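Bench Rules for Small Grippers: Cups, Bottles and Other Light Stock
October 30, 2025
By Clem Hollis

These rules cover tabletop arms with soft or ribbed fingers handling paper cups and small capped bottles. They apply to the benches at Lurkby and to any home workshop running the same kind of setup.

Set the grip force on an empty cup first. Paper walls buckle before the motor current shows much of a change, so a current limit alone is a poor guard. Close in small steps, stop at first contact, then add only what the lift needs. Write the value on the job card.

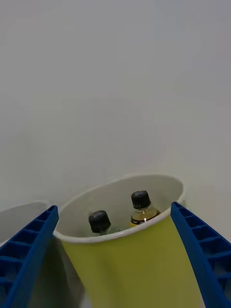 Loaded cups get their own setting. A cup that held at the empty value can slip once there is weight in it, and a tall item shifts the balance toward one wall. Tighten every screw cap by hand before the run. Use 3 trial lifts at low speed, held just clear of the table, and reject the setting if the cup turns in the fingers on any of them.

Keep the total load under 900 grams, fingers included. Ivan Moroz raised this to 1100 in September for the Mesteo arm only - do not carry that figure over to other machines.
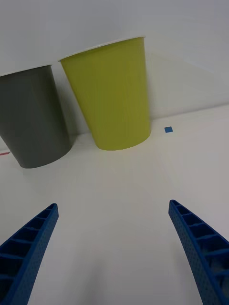

Position marks should be fixed before the first program is saved. Draw nothing on the tabletop itself; pen lines fade with cleaning and get redrawn in slightly the wrong place. A small square of blue tape on a white top, like the one beside the yellow-green cup, is easy to find again and peels off when the job changes. Replace any mark with a lifted corner.

Clear hands from the table before enabling the arm. Stop button within reach, on the operator's side. Wipe the fingers at the end of each session and check the ribs for cracks - a cracked finger is replaced, not glued.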